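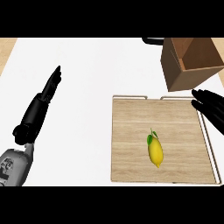
Packing and shipping changes for small orders

25/04/2024

From the start of July, the Gourlay warehouse will stop taking mixed boxes from members who send fewer than 100 parcels a month. If you are one of them, your stock will go out from Murkness instead. Prices for standard parcels stay the same. The pickup time moves from 4 p.m. to 2:30 p.m., and that is the part most likely to catch people out.

We asked for the later slot and did not get it. The carrier runs one truck on the Murkness road in the afternoon and it has to be back at the Osell depot before the evening sort. Orders marked ready after 2:30 will leave the next working day. Please change the cutoff shown on your own shop page before July, or your customers will be promised something we can't do.

Box sizes are also being cut from nine to five. Last year members sent out 674 parcels in the two largest sizes, and most of those were returned to us with crushed corners. Both sizes are going. If you sell lamps, framed prints or anything else long and light, talk to us now about tubes or a double-wall carton. Tubes have to be ordered in packs of 100 and take three weeks to arrive.

Leftover boxes in the old sizes can be used until they run out, as long as they weigh under 20 pounds packed. We have 2,000 of the old medium at Gourlay and will sell them flat, in bundles of 25, to any member who can collect. We won't deliver them.

Labels are the other thing. The Jemine label format replaces the old one on the same date. It prints on the same 4 by 6 stock, so there is no need to buy new rolls, but the barcode sits lower and some older printers clip the bottom edge. Print one and look at it before you run a batch. If the last line of numbers is missing, set the top margin to zero and try again. That fixed it on both of the printers in our office - the third one had to be replaced.

Tatiana Charvát is handling the move and has the list of who goes where. If you have not had a letter from her by the middle of May, write to the members' desk with your account number and the size you use most. Members with more than 1,000 parcels a month stay at Gourlay and don't need to do anything except switch to the new labels.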